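Workshop notebook, March, morning

Second batch of the glue tests for the Grollgate chairs. The recipe is the same as before: hide glue pearls in cold water over the night, then warmed slowly in the small pot. I used 500 g of water this time, and the glue became thinner than I like. For the next batch I will take less.

The old joints are in worse condition than I wrote last week. The two back legs were repaired in 2002 (the date is in pencil under the seat) and somebody put white glue over the old hide glue. It must all come off before new glue can hold. Warm vinegar on a rag works, but slowly. I scraped the rest with the narrow chisel and stopped when I saw clean wood.

Clamps: the long ones from Melnychuk leave marks, so please put cork under the jaws. The cork pads are in the tin beside the vise.

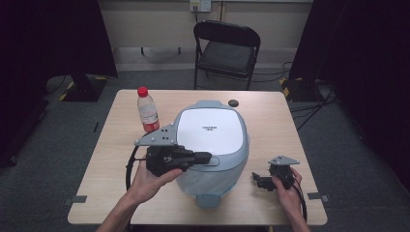 How long should a joint stay in the clamps?
Overnight for the seat rails. For the small stretchers 23 hours was too careful, and next time I will open them in the evening of the same day.

The test pieces of beech were broken by hand after drying. On the first piece the wood tore and the glue line stayed whole. The second one opened cleanly along the line, so I think the glue was already gelled when I closed it. The room was cold. I must warm the parts before, also the tenons.

Still to do:
sand the arm rests, 200 grit, only by hand
ask Jovdale for the price of the cane
find the missing screw block from chair four
new label for the jar of pearls, the old one is not readable

Chair two rocks a little on the flat board. The left front leg is short. I leave it until the glue is dry and measure again.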